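渡口账本

十月里，莱克斯泰德的渡轮改成一天两班。早上那班六点四十，下午那班三点。中间的时间，船靠在木桩边上，船员去岸上吃饭，有人睡觉，有人钓鱼。

巴勒什·阿尔滕塔什在售票处干了十一年。售票处是一间刷成绿色的小屋，朝河的一面开窗，朝路的一面开门。屋里有炉子、长凳和一张桌子，桌子的抽屉里放着账本。渡轮公司叫德罗索，总部在下游的城里，每个月派人来收一次账。账本一定要用墨水写，写错了不能撕，只能划掉，在旁边签名。

星期三下午，收账的人没来，来的是一封信。信上说，从下个月起莱克斯泰德售票处撤销，乘客上船买票，账目由船长代管。信里还说，请把历年账本装箱，随船送到总部，逐册登记。最后一行是对他多年工作的感谢，名字拼错了，少了一个字母。

巴勒什把信看了两遍，折好，夹在账本里。然后他把三点的票卖完。那天有九个人过河，一头羊，两辆自行车。羊按行李算。

船开走以后，查伦·鲁昂吉来了。他在渡口边上开面馆，面馆叫古图拉，是从前房东留下的招牌，他一直没换。他每天下午端一碗面过来，巴勒什每个星期六给他结钱。

“信上说什么？”查伦问。他是听邮差讲的。

“说售票处不要了。”

“什么时候？”

“下个月。”

查伦把碗放在桌上，坐到长凳上。炉子里的火不旺，他弯腰添了一块木头。

“那你呢？”

“没说。”

“没说就是也不要了。”

“大概是这个意思。”巴勒什说。他开始吃面。

第二天他把柜子打开，清点账本。最早的一册不是他写的，是老莱唐写的。莱唐在这里干了二十多年，字很小，向左斜，数字七中间总加一横。巴勒什刚来的时候跟他学了两个月。莱唐教他怎么看水位，怎么听船的汽笛，哪家人可以赊账，哪家人不可以。教完以后莱唐坐下午的船过了河，搬到女儿家去了，后来再也没有回来过。过了三年，有人捎话说他死了。

巴勒什翻开那册旧账。有一页上写着：大雾，未开船，退票四张。又有一页写着：医生过河，不收钱。再往后翻，有整整一个星期空着，只在页角写了两个字：发水。

他本来打算一个上午就装完箱，结果坐在地上看到了中午。

有一笔账他看了很久。那是他来之前的事。账上写着，欠票款一百一十，古图拉面馆，分月还。下面是一条一条的还款，有时候是十块，有时候是五块，有一个月写着：两块，并鱼一条。最后一行还剩三十没有还，也没有划掉。

下午查伦来的时候，巴勒什把那一页给他看。

查伦擦了擦手才接过去。他看了一会儿，说：“这是我的。”

“我想也是你的。”

“那年我把家里人从对岸接过来，带着锅、桌子、柜子，来回好几趟。没有钱。莱唐说先记着。”

“还差三十。”

“我记得还完了。”查伦说。他把账本拿到窗口，对着光又看了一遍。“鱼他算了多少？”

“没写。”

“那条鱼很大。”

巴勒什没有说话。查伦从口袋里掏钱，数了三十，放在桌上。

“用不着。”巴勒什说，“都多少年了。”

“要送到总部去的。他们一册一册看，看到我欠着钱，不好。”

巴勒什想了想，拧开墨水瓶，在最后一行下面写：三十，还清。他写了日子，签了自己的名字。查伦在旁边看着他写，等墨水干了，又凑近看了看。

“你的字比他的好认。”他说。

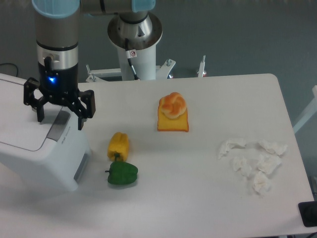 钱要入当天的账。巴勒什把三十写在票款下面，想了一下该归到哪一类。账本上只有四类：人、牲口、行李、车。他最后写在行李那一栏，因为查伦当年运的是锅和桌子。

晚上他回家，把这件事讲给妻子听。妻子在剥豆子，听完说：“三十块钱能买不少东西。”

“我知道。”

“你应该把面钱给他抹平。”

“面钱是面钱。”巴勒什说。

妻子没再讲，把豆子倒进水里。过了一会儿她问，以后怎么办。巴勒什说河对岸的锯木厂在找看门的。她问那边一个月给多少。他说九百零六。她算了算，比现在少，但是管一顿午饭。

“那你每天要坐船。”她说。

“坐六点四十的。”

“要买票的。”

巴勒什原先没有想到这一点。他放下杯子，在纸上算了来回的票钱，算完把纸翻了过去。

接下来几天一直下雨。河水涨到第三根木桩的铁箍上，早班船晚开了一个钟头。等船的人都挤在售票处里，衣服上冒着热气，有人问墙上的票价牌怎么摘了。巴勒什说没有摘，是掉下来了，钉子锈了。他找了一颗新钉子，把票价牌重新钉上去。一个老太太说，都要关门了，还钉它干什么。巴勒什说，下个月才关。

老太太是去对岸看牙的。她说她听讲以后在船上买票，站着买，风那么大，钱都要吹走。旁边一个年轻人说，城里的船早就这样了。老太太说那是城里。两个人说了一阵，汽笛响了，大家都出去，屋里剩下一地水。巴勒什拿拖把拖了两遍。

账本装了四只箱子。他按年份排好，每只箱子里放一张清单。莱唐的那几册放在最下面，用报纸包了两层。封箱之前，他又把最后一只打开，把莱唐写发水的那一册抽出来，放在桌子上，过了一会儿还是放了回去。

公司要一个总数，是他在任期间卖出的牲口票。信的背面附了一张表，他起初没有看见。他用了两个晚上，一页一页加起来，加了三遍，两遍的结果一样，是两千六百六十二。他不知道总部要这个数做什么。填表的时候他多写了一行备注：其中羊居多。

收箱子的人是坐下午的船来的，很年轻，穿一双新皮鞋，下跳板的时候踩在泥里。他自己搬不动，巴勒什和他一起抬，四只箱子抬了四趟。年轻人在收条上盖章，盖歪了，问要不要重盖。巴勒什说不用。

“这些放到哪里去？”巴勒什问。

“仓库。”

“有人看吗？”

“应该要登记的吧。”年轻人说。他看了看表格，翻到背面。“这个备注是什么？”

“羊。”

年轻人点点头，把表格收进夹子里。

离开船还有一阵，他到古图拉去吃面。查伦给他盛了一大碗，收了他的钱，又问他总部看账的人是不是看得很细。年轻人说他不清楚，他是管运输的。查伦说，有一笔鲁昂吉的账，已经还清了，后面有签名，让他回去跟看账的人讲一声。年轻人说好，问鲁昂吉怎么写。查伦拿过铅笔，写在他收条的背面，写得很大。

最后一天，巴勒什卖了两班票。早上十四个人，下午六个人。新的一册账本只用了几页，公司没有说剩下的怎么处理，他用绳子捆好，交给了船长。船长是个不爱写字的人，把账本拿在手里翻了翻，问他牲口票怎么记。巴勒什给他讲了一遍。船长又问，赊账的呢。

“公司不让赊。”巴勒什说。

“我知道不让。我问怎么记。”

巴勒什就翻到最后一页，用铅笔画了几个格子，写上名字、数目、还了多少、还剩多少。他说这一页总部一般不看。

船开走后，他把炉子里的灰掏干净，倒在路边，锁了门。钥匙应该寄回去，信封他已经准备好了，一百的整钞找不开，邮局让他明天再来买邮票。他把信封揣在怀里，先去面馆坐下。那天不是星期六，他还是把面钱结了。

查伦数完钱，说多了。

“哪里多了？”

“你星期三没吃。”

“吃了。”

“星期三下雨，我没送过去。”

两个人算了半天。查伦的妻子从厨房里出来，说星期三送了，是她送的，放了两个鸡蛋。查伦于是把钱收进盒子里，问他明天早上过不过河。

“过，”巴勒什说，“去锯木厂看看。”

“那我六点开门。你早点来，吃了再走。”

巴勒什说好。外面天已经黑了，河上有一盏灯，是回来的渡轮，走得很慢，水还没有退。他坐着等船靠了岸，看着船长把缆绳套到木桩上，才起身回家。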